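Threads > Clatar Open Day > Posts
Search posts, people, tags

Clatar open day in Keltwood. Doors at 5, in line behind 1000 schoolkids by my estimate. I had been promised the future and a parking spot. One out of two.

First stop is the lunch station. The arm is called Merus and it handles bread over a blue plate, at the pace of my uncle choosing a melon.
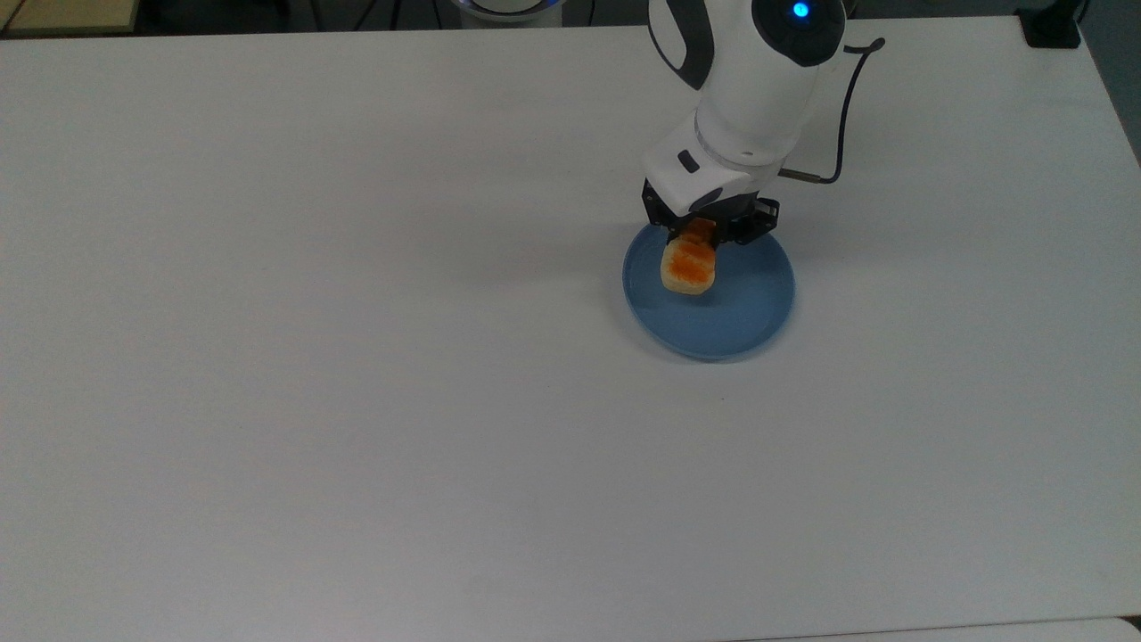 Orestis Stergiou: did they let you near the stop button? They wouldn't let us in January.

No, Orestis. I asked twice. Tsoukalas runs the demo and keeps one hand on it like it's the last donut.

She says picking up soft food took them nearly 8 months to get right. Metal parts took an afternoon. Metal parts don't squish.

Kid next to me wanted to know if it does peanut butter. Tsoukalas wrote that down. I saw her write it down.

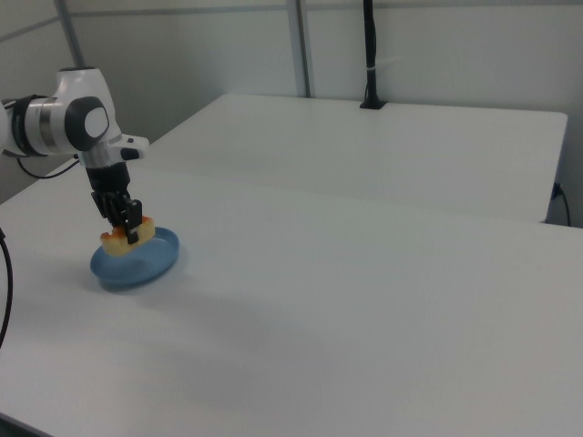
Merus, the gripper and the blue plate. Keltwood, open day.

Going back in for the forklift talk. Will report if there are snacks for humans.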